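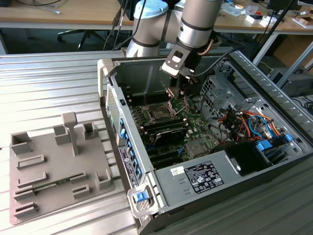
Inside an old tower: a small gallery

I've had a soft spot for old desktop computers ever since I was allowed to unscrew one on the kitchen floor at Womumville, and I still can't walk past one without wanting the side off. So here's a little page for people who feel the same. It's all one machine, on its side with the panel removed, and I've written down what I enjoy looking at (there's a lot of it!).

The green board
I know newer boards come in black and look terribly smart, but give me green every time. It's the colour I think of when anybody says "computer", and it shows up all the little parts so nicely. The metal drive cage next to it is full of holes, and I love that too. Somebody sat down and drew every one of those.

The wires
Orange, red, yellow, blue and black, all in one great bundle, shoved in wherever there was space. I once spent 40 minutes tidying a bundle like that in a machine I bought from Dollodon for two pounds, put the side back on and never saw it again. Time well spent, I still say.

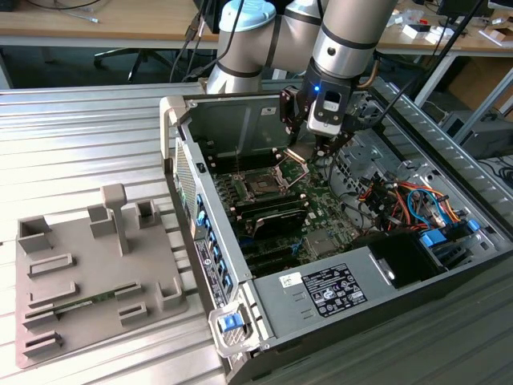
My other weakness is the processor socket. When there's no chip in it you get that field of metal contacts, and the bracket that tips up over it on its hinge is one of the nicest bits of metalwork in the whole box. Please don't poke the contacts, though. I did it with a sleeve button years ago and the board went straight to Nguyen Spares in a carrier bag, with me looking very sorry for myself.

The power supply
Big grey metal lump, covered in stickers and tiny certification symbols. I read all of them, every time, I can't help it. It's a part I leave shut, mind you. They can hold a charge after they're unplugged, and I'm far too fond of my fingers.

The blue bits
Whoever decided that the latches should be bright blue deserves a medal. You open the case, you see blue plastic among all that grey, and your hand goes straight to it.
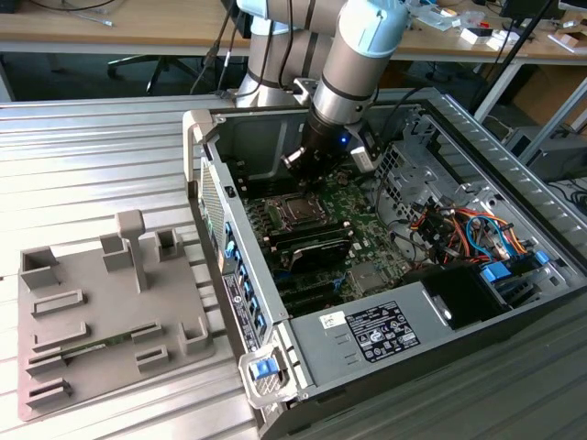
I kept a tin of odd clips and latches for ages, 200 at least by the time I gave it to the Prosatero repair evening, and the blue ones were always the first to go. If you've got a tower sitting under a desk somewhere, unplug it and have a look inside one afternoon. Mind the edges of the metal, and put the screws in a saucer.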